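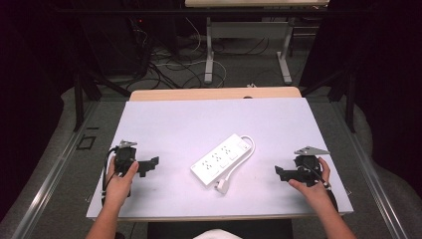 # Ravar, pinces à main en kit : avis après un mois de montage

J'ai acheté la paire en décembre, 313 euros port compris, pour le projet de bras que je monte avec Nazmiye Tokgöz à l'atelier partagé. L'idée est de faire les gestes à la main avec les pinces, d'enregistrer, puis de les faire rejouer au bras. On a commencé par des choses plates et rigides. La multiprise est venue ensuite.

## Montage

Comptez une soirée par pince. La notice est en anglais et en turc, les schémas suffisent. Deux vis de mâchoire étaient trop courtes dans mon kit, le vendeur (Kılıçarslan) les a renvoyées sans discuter. La plaque grise du dessus se fixe en dernier. Serrez-la bien, sinon elle prend du jeu et il faut refaire l'étalonnage.

## À l'usage

La poignée est épaisse mais on la tient bien, pouce posé dessus. Au bout d'une heure, le poignet fatigue. Les câbles partent vers le bas et tirent un peu quand on croise les mains ; j'ai fini par les attacher à l'avant-bras avec du velcro.

Une multiprise blanche sur un plateau blanc, c'est un cas difficile pour le suivi. Le corps passe, le cordon beaucoup moins. Pour pousser ou faire pivoter le bloc, les deux mâchoires face à face conviennent. Pour ramasser la fiche, il faut s'y reprendre, et je jette la moitié des essais.

Sur 300 enregistrements, j'en ai gardé 200. Les pertes viennent surtout du logiciel Plulta, qui décroche si on bouge trop vite.

## Par rapport aux Gratero

Zübeyde Avcı a les Gratero, payées 1 082 euros. Mâchoires plus fines, sans fil, meilleures sur les petits objets. Pour un projet à la maison, l'écart de prix ne se justifie pas à mon avis.

## Points à savoir avant d'acheter

- pas de version pour petites mains
- câbles non détachables côté pince
- mâchoires de rechange vendues par paire uniquement

Note : 3,5 sur 5. Je monterai à 4 si la prochaine version de Plulta règle les décrochages.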